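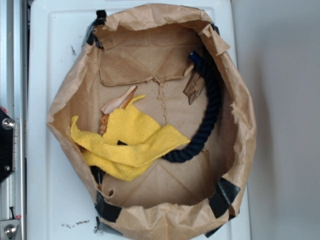
Paper Bags of Kovov
Gallery, autumn collection

Kovov is a small exchange of ordinary objects. A person takes a brown paper bag, puts inside some things which have no more use in the house, and gives the bag away to another person. The one who receives must keep the things for one season and find some work for them. It is permitted to cut, to glue, to wash and to sew. It is not permitted to throw away before the season is over.

We started in June with 17 bags, mostly among neighbors from Cornham and their relatives. Now we have 61. I did not expect that so many people would like to receive an old rope from a stranger, but it is so, and I am glad of it.

On this page are the bags of autumn, with short notes. The notes I wrote myself, from what the givers told me and from my own looking. Wycliffe Mollel corrected my English in the first half. In the second half he had no time, so please be patient with me.

The cloth and the rope
A yellow microfiber cloth, a wooden kitchen utensil, a dark blue rope and a small piece of rough wood. For me this is the best bag of the autumn, because the four things are so different for the hand. The cloth is fuzzy and the wood is splintered, and between them goes the rope with its thick twist of three strands.

The same bag, about the rope
I want to say more about it. One end has a bright blue binding, and against the navy it looks very elegant. Gervásio Figueiredo, who was on boats when he was young, says a bound end is the first thing he looks at on any rope. He asked me two times if he can have it. The answer is the same for all: the bag goes as one.

The same bag, about the utensil
The head is pale and smooth, the handle is darker, with an orange tone. I have at home a spoon which became two colors like this, but with mine the dark part is the part that goes in the soup. I would use this one for jam.

The same bag, about the wood
The small piece is gray and brown, with a torn end. Many people ask what they should do with such a thing. Some ideas that came by mail: a label for the garden, a wedge under the door, a nose for a snowman. I like the nose.

Buttons of the aunt
A bag almost without weight. Coat buttons, shirt buttons and a few covered with fabric, all from one drawer. The giver asked that nobody sort them by color, because her aunt never did it.

Mugo's kitchen
Mugo is the café on the corner, and they gave a bag when they changed their shelves. There are jar lids, a tea strainer with a bent edge, and a wooden board which is too narrow for bread. The receiver uses it for one sausage. She wrote to us that it is the right size.

Only strings
Kitchen string, parcel string, a shoelace and a ribbon from a cake box. Everything came in one big knot. The receiver needed three evenings to open it and said these were quiet evenings, the radio was on.

The heavy one
Door hinges, a lock without a key and a key without a lock. We hoped they would belong together, but they do not. Please, givers, if your bag is heavy, use two bags, one inside the other. This one opened at the bottom on the stairs.

Cups with no handles
Wrapped in newspaper — the wrapping was so good that it also stayed. One cup is now for pencils and in the others grow small onions.

For a child, maybe
Wooden blocks, the wheel of a toy truck and a wool sock with stuffing in it. The sock has one eye. The giver did not write whether it is a horse or a dog and we should not decide this for the receiver.

From the sewing box
Zippers, chalk, pieces of lining, a thimble too small for any finger in our group. Wycliffe tried it on each of us.

Letters C and K
Two metal letters from a shop sign. The shop had the name Cindik and it sold lamps until the owner retired. Where the other letters went I could not learn. If you have them, write to me please, I would like very much to put the word together once more.

Nothing but paper
A bag of paper inside a bag of paper: envelopes opened with care, wrapping sheets folded in four, a calendar with mountains. It was given on Monday, October 24, 2022, and it was the last one we could take for this season.

About the bags themselves
We use always the same kind, brown kraft paper with a flat bottom. After some weeks the sides are full of wrinkles and there come small tears, and I think the bag is then more beautiful than when it was new. Look at the bag with the yellow cloth: the top is folded to the outside like a collar, and the floor of the bag is full of creases. When a bag is really finished, it goes to the compost of Gervásio. Black tape must be taken off before, he asks me to repeat this.

How to receive a bag
Send a letter or come to Mugo on a market day and ask at the counter. You may say one thing that you do not want (for example, glass). You cannot say what you do want. With the bag comes a card with a number; keep this card. On the back there is a place for what you made or repaired, or what you only kept on the window and looked at.

How to give
Clean things, please. No food, no batteries, no medicine, no knives. Do not write a price. A few words about each thing are welcome — also if they are only "from the garage, I do not know."

Questions we receive often
May I exchange my bag? No, but you may sit with another receiver and work on both together.
May I give my receiver's bag further when the season is finished? Yes, with one new thing added.
Is there a list of everything? There is a notebook. It has now 672 lines and the handwriting is mine, so bring time.
Can I print the notes from this page? Yes, with the name Kovov under it.

The spring bags can be brought from the first market after the new year. People who still have a card from June should bring it too, also when the back side is empty.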